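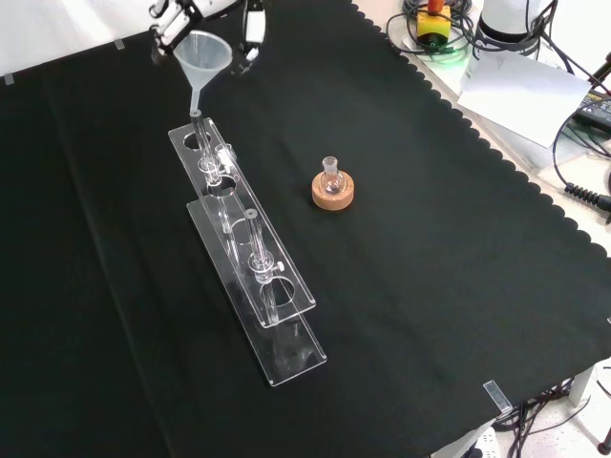
A plastic funnel held over one of two glass columns in a clear acrylic stand.

11/29/18
By the travel desk

Kikley says its entry-rules app will tell you what a border wants from you before you get there. I paid for 90 days and I'm not convinced.

You put in your passport, your route and your dates, and it gives you a list: visa, vaccinations, onward ticket, proof of funds. It looks tidy. For a simple return trip it matched what the embassy told me, which I could have read for free.

Trouble starts with a stopover. My route to Praltatden went through Plarnau, and the app treated a 20-hour wait there as if I would never leave the gate. Change the stop to an overnight stay and the list stayed the same. Support sent me a link to the help page.

Alerts are better – one rule change for December came through promptly. Still, nothing shows when a page was last checked, and I wouldn't board a plane on the strength of it. Ring the consulate and keep your money.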